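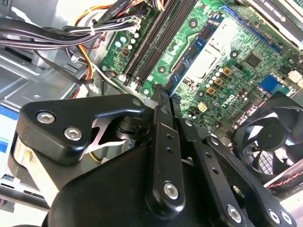 Câmera de punho, célula Senau: garra sobre a placa-mãe, junto aos slots de memória.

senau-dimm-falhas
Ficha do conjunto de dados e notas sobre a falha de abertura incompleta

Resumo

O conjunto reúne episódios de manipulação de módulos de memória em computadores de mesa abertos, gravados na célula Senau da Lastix. Foi separado do conjunto principal depois de uma falha recorrente: o controlador dava a garra como aberta com as pontas ainda fechadas sobre o módulo. O recuo do braço começava nessa condição e transmitia carga lateral ao slot.

São 85 episódios, dos quais 57 trazem a etiqueta abertura_incompleta. Os 20 episódios nominais servem de referência. Os restantes estão marcados como indeterminado e não devem entrar em treino supervisionado sem revisão manual.

Conteúdo

episodios/ — vídeo da câmera de punho, posições de junta, corrente do motor da garra e força no punho
etiquetas.csv — uma linha por episódio, com classe, instante de início da falha e confiança do anotador
calib/ — parâmetros intrínsecos da câmera e transformação câmera-punho
incidente/ — registro bruto da parada de setembro, sem reamostragem
scripts/ — leitura, alinhamento temporal e verificação de integridade

Os fluxos têm relógios distintos. O alinhamento é feito por scripts/alinhar.py a partir do pulso de sincronismo gravado no início de cada episódio. Não usar o carimbo de tempo do arquivo de vídeo: ele reflete o momento da escrita em disco.

Descrição da falha

O estado "aberta" era inferido apenas da posição do motor. Com folga no acoplamento entre o eixo e as hastes da garra, o motor atingia a posição de abertura e as hastes ficavam atrasadas. O erro só aparecia sob carga, e os testes em vazio passavam sem alerta.

Na sequência de extração, o comando de recuo era liberado logo após a leitura de "aberta". O braço subia com o módulo preso em ângulo. O limite de força no punho estava configurado para inserção, mais alto que o aceitável para extração, e por isso a parada automática atuava tarde ou não atuava.

A parada de setembro ocorreu nessas condições. Danos: um slot com trava quebrada e um módulo descartado. Não houve pessoas dentro da área delimitada. A porta da célula estava fechada e o intertravamento respondeu corretamente ao botão de emergência, acionado pela operadora.

Classes

nominal: abertura confirmada por posição e por corrente, recuo sem carga lateral.
abertura_incompleta: posição do motor em "aberta", com contato residual visível no vídeo ou presente no sinal de força.
indeterminado: pontas ocultas no vídeo e sinal de força sem transição clara.

A anotação foi feita em duas passagens. As divergências foram resolvidas por Birgit Lindemann, que também redigiu o critério de contato residual em scripts/CRITERIO.txt.

Medidas adotadas

1. A confirmação de abertura passou a exigir posição e queda de corrente. Se uma das condições faltar, o recuo não é liberado.
2. O limite de força é agora definido por etapa. O valor de extração fica em config/limites.yaml e não é herdado do valor de inserção.
3. O acoplamento foi substituído por peça da Fung, com verificação de folga a cada troca de ferramenta.
4. Após 5 tentativas de abertura sem confirmação, a célula entra em parada segura e exige rearme local. O rearme remoto foi desativado.

A medida 1 foi validada na célula Senau. Na célula de Brendstead, que usa outra versão do firmware, a validação está pendente e o limite antigo continua ativo — não executar a rotina de extração nessa célula.

Limitações

A vista de punho sofre oclusão pela própria garra. Em parte dos episódios, as pontas encobrem a trava do slot no momento em que a falha começa, e o instante anotado depende só do sinal de força.

Cabos soltos dentro do gabinete podem tocar o braço durante o recuo e produzir picos de força parecidos com os da falha. Os casos identificados têm o campo cabo=1 em etiquetas.csv. A lista provavelmente está incompleta.

O conjunto não representa a frequência real da falha em produção. Os episódios foram selecionados, e a proporção entre classes não deve ser usada para estimar taxa de ocorrência.

Uso

python scripts/verificar.py --raiz .
python scripts/alinhar.py --entrada episodios --saida alinhados

A verificação deve terminar sem avisos antes do alinhamento. Um aviso de soma divergente em incidente/ indica cópia parcial; baixar de novo apenas essa pasta.

Histórico

15 de outubro: primeira versão interna. Inclui o campo cabo e a correção do sinal de força no eixo z, que estava invertido nos registros anteriores à troca do acoplamento.

Correções de etiqueta devem ser enviadas com o identificador do episódio e o trecho do sinal que motiva a mudança.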